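Open day with hand-held grippers, how long to plan for?
Posted by Kheri Makokha

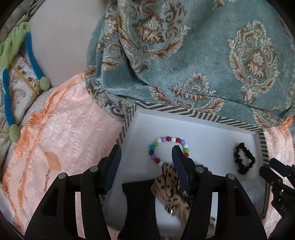
How much time should we allow for the demonstration part of a robotics open day?
Allow 20 minutes per group, plus 5 minutes to change over.

That is what Drundale told me on the phone when I booked, and I'd like to check it with people who have been. I'm bringing a group from Immont in January, mixed ages, most of them with no technical background. The program says visitors get to use the hand-held grippers themselves on small household things. I don't know if 20 minutes is enough for that, or if the talk eats most of it. Also, is it worth staying for the afternoon session? We have a bus to pay for either way.

Emmanuel Mrema
I went to the open day on November 30, 2019. The 20 minutes does include the talk, which ran long in our group. Ask them to let your people handle the grippers first and hear the talk after. They did that for the group behind us and it went better.

Jewelry is harder than it sounds. A bracelet on a tray has very little height, so you have to bring the fingers down low and close slowly. Bunched fabric is easier to get hold of, but it is hard to put down where you want it. Most adults in our group wanted a second try and there was no time for one. If you can get a double slot, take it.

The afternoon session was slides about the Tadilura arm. I would skip it with a mixed group. The parking lot has 70 spaces and fills early, and the bus has to drop off at the side gate on the road to Shirima.

Obadia Kaijage
never been to the Drundale one but we did something like it at a school and 20 min was fine. bring snacks

Cyrill Plattner
I disagree about the afternoon. The slides were dull, but they ran the arm for a while at the end and you could stand fairly close to it. The room seats 300 and was half empty, so you don't need to reserve. Call ahead and ask if the arm will be running that day. If it won't be, go home after lunch.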